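Home | Issues | Authors | Search

Tags: kitchens, storage, habit

3.2 The hanging stand

Of 37 households in Lurham, two used every hook. The rest hung a whisk and a turner, then lost interest -- a pattern Dogar calls "optimistic storage".
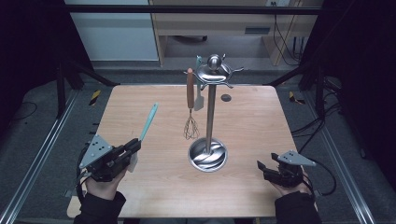
Figure 2. Utensil stand with whisk and turner hung; spatula held nearby.

3.3 The drawer

The drawer asks less of its owner and gets it. In Brement, 40 utensils shared one with a candle.

We use cookies to remember your preferences. Accept | Manage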